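Chores Are Harder Than Factories

I clean rooms for a living, or I did for nine years before I moved into the office to do the scheduling, and I have lost count of how many times someone has told me that a machine will be doing the job soon. It was said to me when I started and it was said to me again last week by a salesman. I don't think he was lying. I think he had never made up a bathroom.

My view is that machines can't do household chores yet, apart from a few, and that the few they can do are mostly on the floor. I also think they will get there, and that people in my line of work should pay attention to how.

Start with what already works. We have a Pidau floor scrubber at the Wirkidside property, where the long hallways are all one level and the furniture stays put. It runs at night. It does a decent job in the open and a poor one at the edges, so a person goes along the baseboards with a mop afterward. It saves us 90 minutes a night, and it has paid for itself. I would buy another one.

Then there is the laundry. The washers and dryers are machines, of course, and have been for longer than I have been alive, but we stopped thinking of them that way. What still takes hands is everything between them. Someone pulls the wet sheets apart, someone finds the pillowcase that has worked its way inside the duvet cover, and someone folds. We were shown a folding machine made by Hokivine. It folds flat sheets well if a person feeds in the corners. When I asked what happens with a fitted sheet, I was told that was being worked on.

The shop floor is a different matter. My brother-in-law worked in a plant where arms have been moving the same part from the same tray to the same fixture for years. The part never changes and the tray is bolted down. The whole building was laid out so that the arm would never be surprised. People see a video of that and wonder why the same arm can't clear a table at home. The arm at the plant doesn't know what a table is. It knows where to go and when to close.

A bathroom is small, and that fools people. Ours are five feet by eight at Wirkidside, and I can stand in the middle and touch nearly everything. But the counter is never the same twice. A guest leaves a packet by the wall, or a tube of toothpaste on its end, and you have to decide whether it is trash or belongs to them. A half-used bar of soap in a wrapper is one thing on checkout day and another on the second day of a stay. Then you have to pick it up. Small flat packets lie close to the counter and there is nothing to get hold of. I slide mine to the edge with one finger and catch them. I never learned to do that, I just did it.

Clear plastic is also bad, according to a man from Sial who spent a day with us in March asking good questions. His company makes grippers. He said the camera has trouble with anything you can see through, and with anything shiny, and that mirrors are worst of all because the machine may see everything in them a second time. I told him he had listed most of a bathroom.

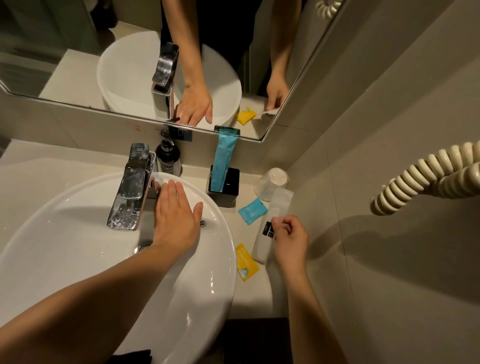
Wiping is harder than it sounds as well. You lean on one hand and work with the other, and you press harder on a dried water spot than you do on a clean patch. You feel through the cloth when it has come off. You lift a bottle, wipe, and put the bottle back in about the right place, and if it is slippery you hold it tighter. None of that is skilled work by the pay scale. It seems to be very skilled work by any scale an engineer would use.

The salesman had an answer to this, which was that the rooms could be changed to suit the machine. Built-in dispensers, fewer loose items, a plain counter with nothing on it. He has a point, and that is how it went in the factories. Some hotels will do it. I doubt people will do it at home. Nobody I know is going to screw down their toothbrush to help a robot.

What I would like to see in the meantime is help with the heavy parts. The cart is heavy. Mattresses are heavy, and lifting the corners is what ruined my shoulder. Tubs are low and you clean them on your knees. A machine that carried the linen from the elevator to the door and raised the bed six inches would do more for my crew than one that takes an hour to set out a cup, and I suspect it could be built with what is available today. I have asked two companies about it. Both wanted to talk about the cup.

We are not buying anything this year except the second scrubber. I have put in for new carts with bigger wheels.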